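The Remarks Column

The contract from Ostmont asked for one number per gripper. There were two grippers, the Satar and the Proller, and one controller, the Ok, which both of them could talk to. The number was the share of clean picks on soft and flexible objects. Ostmont wanted it in June, in a table, without commentary.

I was hired to do the picks. The hardware lead had already written the protocol and taped it inside the cabinet door. A trial started with the jaws open and ended when the object was clear of the table or the operator called a miss. Twenty seconds was the limit. Trials were run in blocks of 20, then the pads were wiped and the grippers changed hands, left to right. The log had six columns, and the last of them was headed Remarks.

For the first week I left it blank. The other columns were enough work. The Ok stamped its own time on every closure and the stamp never matched the wall clock, so each block needed a correction, which I worked out on paper and typed in afterward.

The two objects were chosen by Ostmont. One was a square of blue cloth, for softness. The other was the cord of a desk telephone, for what the protocol called elastic coupling: if you pulled the cord too far, the telephone came with it, and that was a miss.

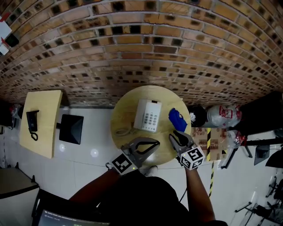
Block Nine

The Satar was good at the cord. It closed early and stopped early, and a coil of cord sat in it without being flattened. On the cloth it tended to take one layer and leave the rest behind. The Proller had stiffer springs and closed all the way down on whatever was there. It took cloth well. On the cord it pinched, and the pinched part came up at an angle and slid out.

I knew all this by the end of the fourth block. By the ninth I had started to correct for it. With the Satar I pushed down into the cloth before closing, so that it bunched. With the Proller I came at the cord from the side. Neither move was against the protocol, which said only that the approach should be natural. Both grippers improved. The lead looked at the curve on the monitor and asked whether I had changed the pads.

I said the pads were the same.

He asked what I had changed, then, and I said I had been doing it for nine days.

He went back to the first page of the protocol and stood reading it with the cabinet door open. Then he asked me to write down, in the last column, each time I did something I would not have done on the first day. I asked how I was supposed to remember the first day. He said to do my best.

So the remarks began. "Pushed before closing." "Side approach." "Pushed, second attempt at push." After a while I shortened them to P and S. I added a W for the trials where I had waited for the cloth to settle after putting it back, then stopped using it when I saw that I waited every time.
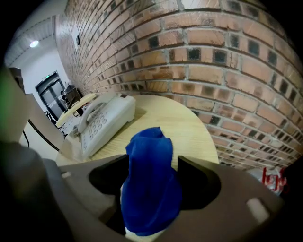 Should both grippers be tested by the same operator?

It is the simplest way to compare them, as long as the order is switched between blocks and the first blocks are kept separate. An operator learns, and the learning goes into whichever gripper is in the hand at the time.

That exchange is on the second page of the protocol now. He wrote the question and I wrote the answer, and it went through three drafts. His draft of the answer had the word "contaminates" in it.

We ran the cloth again from the start, 300 trials for each gripper, with the remarks kept. The Satar had 132 clean picks. The Proller had 165. When we took out every trial marked P, the gap got wider, and when we took out only the early blocks it nearly closed. He made a table for each case and laid them side by side on the bench. He turned one of them face down, then turned it back.

Ostmont had asked for one number per gripper.

He called them in the afternoon and I could hear his half. Yes, both on the same controller. Yes, the same cloth. No, the operator was the same throughout. He looked over at me when he said operator. Then he listened for a long time and wrote something on the back of the wipe schedule. When he had hung up he read it out. They would take the figures as they were. They would prefer the log without the last column.

I asked if I should delete it.

He said to export it without and keep the original. The Ok could not export a partial log, though, because somebody had written the exporter to take all six columns or none. We spent the rest of the day on that. In the end he wrote a second exporter, and it worked on the third try, and the file it made was smaller by a few kilobytes.

There was still the cord to finish. I went back to the table and picked up the Satar in my left hand, since the schedule said left. The lead wanted to watch the approach from close up for once. I told him it would change how I did it. He thought about that and said to put it in the remarks.

I ran one block with him there and called four misses. I normally had two. After each one I said the letter out loud, and he typed it. When we reached the wipe he asked what the letter L stood for, and I said "looked at," and he left it in.

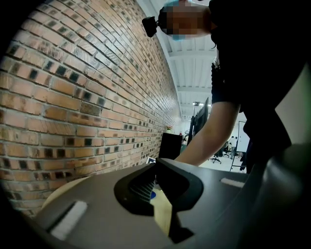 The work area, from beside the gripper housing.

The next block I ran alone. I pushed on none of them and came from the side on all of them. The clock on the Ok was ahead again, so I worked out the correction on the back of the same sheet, under the note from Ostmont, and typed it in.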